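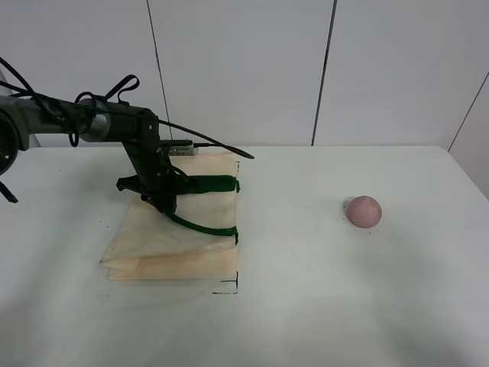 *The bag folded inside its corner marks, lower left corner turned over.*

# Folding cloth bags to one size

I keep my cloth shopping bags in a shallow drawer, and for years they went in any old way. Now they all get folded to the same rectangle. It takes a minute per bag once you have the size marked out, and the drawer closes.

## What you need

- A smooth table with room to spread the bag out
- A thin black marker, or masking tape if you care about the table
- A ruler
- The bags, washed and fully dry

## Mark the size first

Measure the inside of your drawer and decide how many stacks you want across it. Take a little off each side so the stacks don't jam. Draw that rectangle on the table. You don't need the whole outline. Short lines at the corners are enough, and they are easier to clean off later.

Test the marker on a hidden spot before you start. Mine comes off a white tabletop with rubbing alcohol, but Deepika Mathew tried it on painted wood and had to sand it. She uses tape now.

## Lay the bag flat

Empty the bag and shake it out over the sink. Put it on the table with the opening away from you. Smooth it from the middle to the sides with your palms, and push any air out through the top.

Look at the edges before you fold anything. A cloth bag is two layers, and the back one likes to slide out past the front. Pull the back layer until the side seams line up. If you fold with the layers offset, the error gets bigger with each fold.
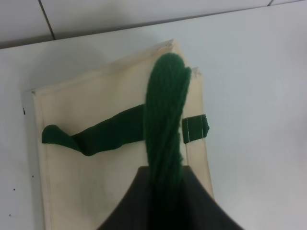
*Cream canvas laid out flat. The second layer shows along the right side, and a corner is folded up at the top.*

Open out any corner that has turned over and press the crease flat with your thumb. Heavier canvas may need an iron. The thin, slightly see-through kind usually doesn't.

## Fold it

1. Lay the handles down over the body of the bag, side by side, not crossed.
2. Fold the left third in toward the middle and smooth it.
3. Fold the right third over that.
4. Bring the bottom up to meet the top edge.
5. Set the bag inside the marks and check the corners. If it is too long, unfold the last step and fold in thirds.

A flap at one corner almost always comes from step 2. Undo back to there and straighten it — tucking it under leaves a lump, and the stack leans.

## Putting them away

Stand the folded bags on edge with the fold up. I can fit 18 of the thin ones in my drawer. Canvas takes more room, so I keep those in a separate row at the back.

Ashwin Poduval asked whether this works for bags with a flat bottom. It does, but push the bottom panel inward first and treat it as part of the body. Bags with a stiff board in the base need the board taken out.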